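Plalden Opens Sniffle Drive, Asks Only That You Blow Your Own Nose

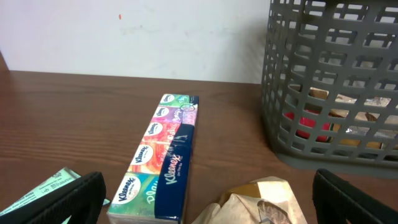
Page last changed: January 10, 2020

PLALDEN – The Drivcombe Reading Room is collecting pocket tissues for the winter, having spent most of December listening to its members go without.

The drive hopes to bring in 500 multipacks by spring. Wrapped packs like the Kleenex one on the brown table, bright little packets all in a row, are what the room wants most. Any brand will do. Loose tissues from the bottom of a coat pocket will not.

"We love a quiet room," said Darlene Wong, who runs the front desk. "What we had was a brass section."

Last winter's drive took in 421 multipacks and one unopened box of cough drops, which Wong says was gone by lunch. The packets went to the reading room, the Potach bus shelter and three local schools. More than 2000 people use the room each year, and by Wong's account a good share of them arrive with colds.

Arnulfo Palomino will handle pickups for anyone giving 15 multipacks or more. He asks that they be left in their plastic – last year's were tipped into a trash bag, and he was still finding packets in his trunk in the summer.

Smaller gifts can be left at the front desk during opening hours. Please do not push them through the book return.

Press contact: Diane Paquette, Drivcombe Reading Room, Plalden. She has a cold, so please allow extra time on the phone.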